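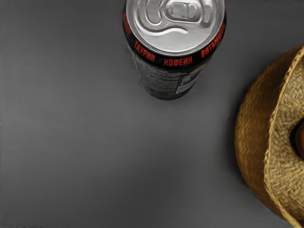
Barkholm second-hand hall will stay open through the winter

December 22, 2022

The second-hand hall in Barkholm will not close in January, as many people had feared. The town of Brerkholm, which owns the building, has agreed to extend the rental contract until the end of next winter. The rent stays on the same level as this year.
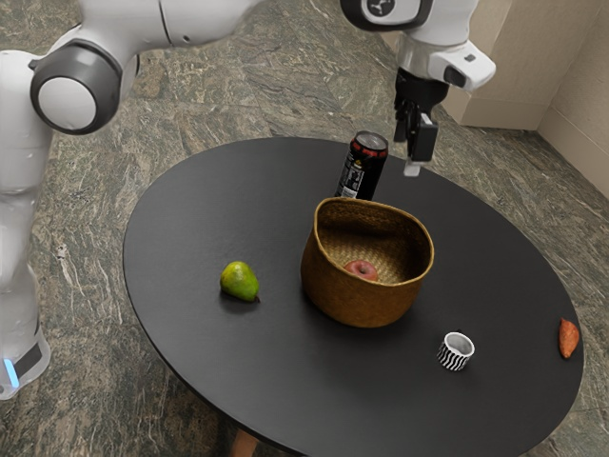 K. Hajdu

The hall is the old grain store beside the road to Pornside. It has been used for the sale of household goods, small furniture and books for 11 years. In November the town said that the heating was too old and that the building must be emptied before the coldest months. The decision surprised the sellers, and many of them had already paid for their tables until spring.

In the weeks after, more than 4,000 people signed a letter which asked the town to look for another solution. The letter was delivered to the town office at the beginning of this month. According to the town, the heating company has now made a new inspection, and the old boiler can be used for one more season if two of the valves are changed. This work will be done between the holidays, when the hall is closed anyway.

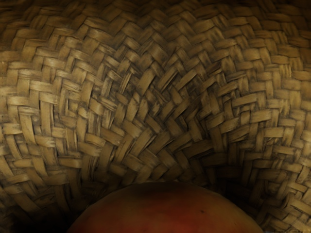 The sellers are pleased, but they also have questions. The contract is only for one winter, and the town has not said what will happen with the building after that. One possibility is that the hall moves to the former school in Pornside, where there is more parking but no bus in the evening. Another is a full repair of the grain store, and for this the town has not yet found the money.

For customers there will be some small changes. The back entrance will be closed to keep the warm air inside, so everybody has to use the door on the road side. Goods can be brought in only in the morning, and larger furniture must be agreed by telephone first. The price of a table stays the same, and sellers who asked for their money back in November can have their old place again if they contact the office before the hall opens.

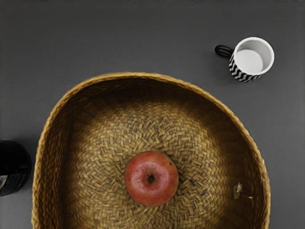
A woven basket and a patterned mug on a gray table.

The cafe corner will also continue, with shorter hours than before. Coffee and soup will be served until 3 in the afternoon. The bus from Brerkholm stops outside the hall as usual, but passengers should check the holiday timetable before they travel.

The hall opens again on the first Saturday after New Year.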